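Call for Participants: Balex Food Writing Residency in Tevmont

Posted October 3, 2019

The Balex house in Tevmont invites writers to apply for a residency of 40 days. The residency is for people who write about food, drink, farming or cooking in any form: essays, recipes with stories, short fiction, local history, poetry. We accept published and unpublished writers. You do not need to have an agent, a diploma or a cookbook already in the shop.

Balex is a small press and reading room. We publish books in English and in translation, mostly short ones, and our best-selling title until today is a book about rye bread and soup. The residency was held for the first time last year and we would like now to continue it in a more regular way.

What we offer

Each resident receives a private room with a desk, a shared kitchen, and a key to the reading room, which can be used at any hour. The kitchen has a gas stove and a big table. The reading room holds 3923 books, and a large part of them is about food. There are many community cookbooks, which were printed in a small number of copies and are difficult to find in other places. You may take books to your room, but please not to the kitchen.

We pay for your train or bus ticket inside the country. If you come from abroad, we can pay a part of the travel, and we will tell you the exact amount before you accept. Breakfast products and coffee are in the house. Other meals you cook for yourself, although most residents decide after a few days to cook together.

Every resident also has two meetings with an editor of the press. In the first meeting you speak about the plan, and in the second about the pages you have written. The editor will read up to 100 pages. If your work is not in English, please write to us before you apply, so that we can say if we have a reader for your language. 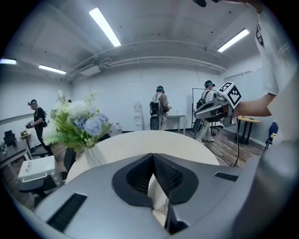

What we ask from you

We ask that you live in the house for the full period. Short absences are possible, but a person who must be away every week should better apply in another year. We ask also for one public event. It can be a reading, a talk or an evening where you cook one dish and read the text which belongs to it. The events are free for the public and they last not more than one hour.

At the end of your stay, you give us one short text for the Liepiņa Notebook, our yearly collection. The text stays your property. We ask only for the right to print it one time, and you may publish it later wherever you like. We do not ask for the first right to your book, and your chances in the residency do not depend on whether you want to publish with us.

Who can apply

Writers who are 18 years or older, from any country. Two people who work on one book together can apply with one application, but they must share one room. Illustrators can apply only together with a writer. Translators of food writing are very welcome, and for them the sample should include both the original and the translation.

We can take 7 residents in the coming season. One of these places is kept for a writer from Omcombe, our partner town, and applications for that place go through the public library there.

How to apply

Please send us one PDF file with the following:

- a letter of one page, where you explain what you want to write in Tevmont
- a sample of your writing, up to ten pages, on any subject connected with food
- a short biography, in which you may list books, articles, a blog, or work in a kitchen or on a farm
- the months when you can come

Recommendation letters are not necessary and we will not read them. There is no application fee. Please put your family name and the word "residency" in the subject line of the email. We confirm every application within one week. If you hear nothing in this time, please write again.

The call stays open until all places are filled, and we read the applications in the order in which they arrive. Everybody receives an answer, also when the answer is no. Unfortunately we cannot send comments on the samples.

The house has stairs and no elevator. One room is on the ground floor, with its own bathroom, and we keep it for a person who needs it. Please mention this in your letter. Also tell us about allergies, because the kitchen is shared and there is usually flour in the air. Pets cannot stay in the house.

Questions about dates, travel or the rooms can be sent to the residency office at the contact address of the press.

Recent posts

Liepiņa Notebook: the new issue is at the printer
Reading room hours for the winter
September evening with soup and short stories
How we choose a cookbook for translation

Get our newsletter. We write once a month and you can unsubscribe at any time.

Contact | Press and reading room | © 2019 Balex, Tevmont | Back to top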